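Why do wet things dry?

Have you ever wondered where the water goes when a wet plate dries all by itself? I used to think it soaked into the plate. (It doesn't. I checked, by staring at one for most of a morning.) 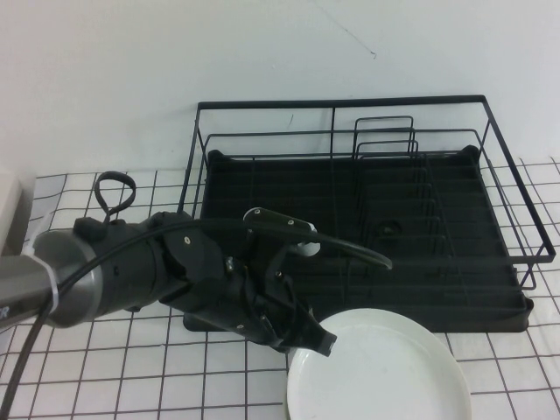
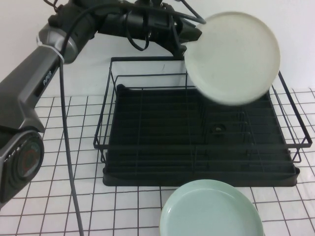
A black wire dish rack, in both pictures

Water is made of tiny bits called molecules, far too small to see. They never sit still. They jiggle and bump and shove each other, a bit like my class queuing for lunch at Thibodeau Primary. Every now and then one gets such a big shove that it pops right out of the water and floats off into the air. When lots of them do this, we call it evaporation.

You don't need boiling water for it! Water boils at 100 degrees, but a puddle can vanish on a chilly day in May. It just takes longer. Warm water dries faster as its molecules jiggle harder, and wind helps too - it whisks the damp air away so there's room for more.

Try it yourself. You'll need 3 saucers and a spoon. Put one spoonful of water on each. Leave one on a sunny windowsill, one in a shady corner and one in the fridge. Which do you think will dry first? Write down your guess before you peek.

And where does all that floating water end up? High in the sky it cools down and turns back into tiny drops, and those make clouds. So the rain on your nose might once have been in somebody's washing-up - lovely!

Lirnon Science Corner, 3 Aug 2024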